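2023-12-23

Shrinkage and pilling, cotton knits, second round. Picking up from the November notes. Skakanano jersey (white) and Ullenness jersey (white, heavier) both through the full set of washes now. Aliki Chatzigeorgiou did the last two loads, I did the measuring.

**Lengthwise, between stitched marks**

- Start: 700 mm on both fabrics
- Skakanano after the last wash, line dried: 689 mm
- Ullenness after the last wash, line dried: not final, see below

The Ullenness strips came out with one corner stretched where they had been pegged, so I don't trust the reading. They are soaking again tonight and will be dried flat on the mesh rack. I'll read them after a full day of resting and write the number in here, in pencil until Aliki has checked it.

Same ruler as last time, the long steel one with the dent near the end. Please keep using that one. The yellow tape in the drawer reads long against it and I have put a knot in it so it doesn't get picked up by mistake.

**Washing**

Load weight kept the same by adding old pillowcases. Detergent is the Maluleke powder, no softener. The first load this week was run on the wrong program (synthetics, short spin) and I threw those strips out. They are in the rag bin, marked with a red thread, in case anyone wants them for stain tests.

Water hardness was not taken. The strips ran out in November and I forgot to reorder. Crisanto Galang says he has a few left at home and will bring them after the holidays.

The drum seal on the left machine is dripping again. A towel under it is enough for now, but don't leave it running overnight.

**Pilling**

Rubbed 26 specimens, 13 of each fabric, on the Lodulus rubbing box. Graded against the photo card under the desk lamp, with the ceiling lights off. Skakanano is mostly a 4, with some at 3–4 along the fold line. Ullenness is worse than I expected – mostly 3, fuzz early on and then real pills by the end. Crisanto graded the same set without seeing my sheet and came within half a grade on all of them.

The cork lining in box two is worn smooth on one side. Specimens from that side went into the grades but are starred on the sheet. New cork is ordered.

**Fuzz transfer and creasing**
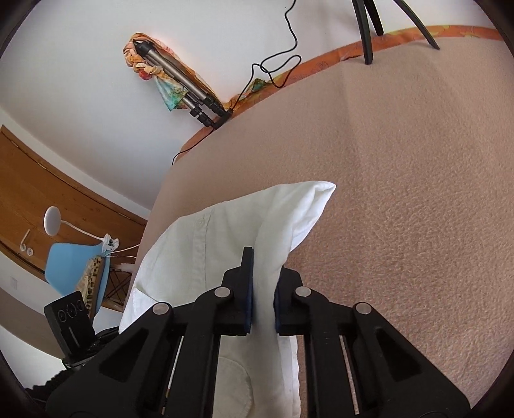

Transfer is the part we have argued over most, and I still think it belongs in the report, because people put white knits down on whatever is nearby and then blame the wash for the lint. A brown fuzzy blanket under a white garment is about as unkind a pairing as I can think of. White cloth also goes up into a standing fold as soon as it is pinched from two sides, and a fold like the one between the jaws is where I'd want the crease reading taken, along the ridge and not on the flat part beside it. Aliki prefers the flat part. We'll do both on the next set and compare.

For lint, tape lifts only, three per strip, stuck to black card. Sheet 447 in the binder is the blank to compare with. Don't press the tape down with a thumb, use the roller.

**To do**

- Read Ullenness strips, flat dried
- Hardness strips from Crisanto
- Cork for box two
- Ask Aliki where the second roller went
- Copy the starred specimens onto a clean sheet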